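Compartido 31 veces · 49 comentarios

Volver a andar sin rumbo (o cómo dejé de mirar el reloj)

Llevo desde septiembre saliendo a caminar casi todos los días y ya tocaba contarlo por aquí, que me lo habéis preguntado varias en los comentarios y yo venga a contestar «ya haré una entrada». Pues venga, entrada.

Todo empezó porque me mudé a Delluvholm y no conocía ni la panadería. Trabajo desde casa, así que había semanas en las que mi mayor desplazamiento era de la mesa a la nevera (ida y vuelta, eso sí, muchas veces). Un sábado me aburrí tanto de mí misma que bajé a la calle sin bolso, sin lista y sin plan, y volví a las dos horas con una barra de pan y las mejillas coloradas. ¡Qué gusto, de verdad!

Al principio me puse en plan serio y me descargué Fovico, una aplicación de esas que te cuentan los pasos, te felicitan con confeti y te riñen con mucha educación si a las ocho de la tarde sigues en el sofá. La aguanté 31 días. Me acuerdo perfectamente del último: me faltaban 834 pasos para el objetivo y me vi dando vueltas por el pasillo como un león de zoo, con el pijama puesto. La borré esa misma noche y dormí estupendamente.

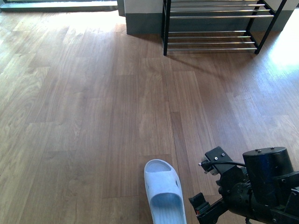
El suelo de casa a la hora buena, con una chancla a su aire.

Desde entonces salgo cuando me apetece y vuelvo cuando tengo hambre. Tengo tres recorridos favoritos, aunque los mezclo según el día. El corto va por detrás del mercado y sube hasta el mirador, que de mirador tiene poco porque han dejado crecer los pinos, pero huele de maravilla. El mediano sigue el canal hasta las huertas, y ahí siempre acabo charlando con alguien sobre tomates. Y luego está el largo, el camino viejo de Drudbridge, que me lleva más o menos 50 minutos por trayecto y que tiene una cuesta final de las de pararse «a ver el paisaje» – ya me entendéis.

Lo de Drudbridge tiene truco, lo confieso. Al llegar está Kandpal, un café diminuto con cuatro mesas y una tarta de naranja y cardamomo que justifica la cuesta y dos más. La primera vez pedí un trozo para llevar y me lo comí sentada en un murete antes de llegar a la esquina.

También he aprendido a ir sin auriculares, y eso que soy de pódcast hasta para fregar. Los primeros días me costaba una barbaridad, se me hacía larguísimo el silencio. Ahora me invento la vida de la gente de los balcones, resuelvo correos mentalmente (luego se me olvidan, claro) y hasta me sé los perros del barrio por el ladrido.
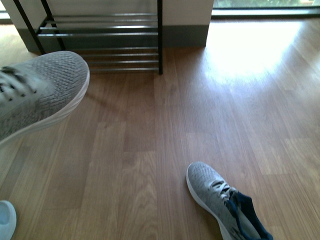 Me preguntabais mucho por el equipo y me da hasta vergüenza contestar, porque no me he comprado ni un calcetín. Ni bastones, ni mochila con tubito, ni pantalón técnico. Para el camino viejo, que es tierra apisonada casi todo el rato, me vale algo del estilo de estas zapatillas grises de punto, con sus cordones y la suela blanca bien gorda, y en invierno ya veremos, que con barro la cosa cambia. Lo que sí llevo siempre es un pañuelo en el bolsillo y monedas sueltas, por si la tarta.

Mi próxima idea es hacer el camino de Drudbridge al amanecer, aunque conociéndome lo mismo se queda en media mañana. Si alguna vive cerca y se apunta, que me deje un comentario – invito yo al café, la tarta cada una la suya.

Última actualización: septiembre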